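Workshop notebook, Cornimley site
Equipment planning, entry for May
Opened 09:40

Purpose of this entry: to set down what the lounge waste task requires, so that the purchase request can be drafted against the work itself and the Praledetti catalogue consulted afterwards. The request covers spare parts, consumables and one item of furniture. It does not cover a second robot, which belongs to the Wamton bid and will be costed there.

1. Hands and fingers

The task calls for the neck of a thin plastic bag to be gathered and held closed by one hand while the other stays free. Finger coverings are therefore the first consumable to budget for. The present allowance is 2 sets per quarter. I propose that we hold the same number again on the shelf, as delivery from Praledetti is quoted at 37 working days and we cannot plan around a gap of that length.
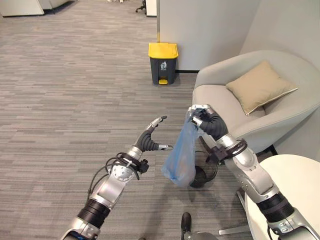
Fingertip caps are to be listed separately from the coverings. They were combined on the last order and the finance office returned it with a query. Part codes are in the Um folder, second tab.

2. Cables at the wrist

Both wrists carry external cables. A replacement harness should be priced for each side, together with clamps. Colleagues are asked to note that the left and right harnesses have different codes and are not interchangeable. Wamton holds one left harness on loan from us -- to be recalled before the order is placed, so that we do not pay for a third.

3. Bins and bags

The pedal bin with the yellow lid should be adopted as the standard for this task and further units bought to match. Mixing lid types would add set-up time to every session. Bags: thin translucent, one box of 78 to begin with. A heavier grade may be added later, under the same budget line. 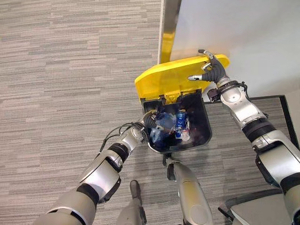 Leg and foot covers were left out of the previous estimate and should be restored. Any work close to a bin standing on the floor brings the feet near it, and scuffed shells have been charged to general repairs until now, where the cost is hard to trace. A separate line is requested.

4. Bench time

Budget 60 hours for the quarter, to include set-up and clearing. This is the figure most likely to be challenged. If it is reduced, the bin task should keep its share and the cupboard task should wait.

Outstanding:
Written quotation from Praledetti for harnesses, left and right
Return date for the Wamton loan
Whether bags may be bought through the ordinary office account
Storage for spare bins at Cornimley -- the tall cupboard is already full

Draft request to be placed in the Um folder by 16:00 for comment.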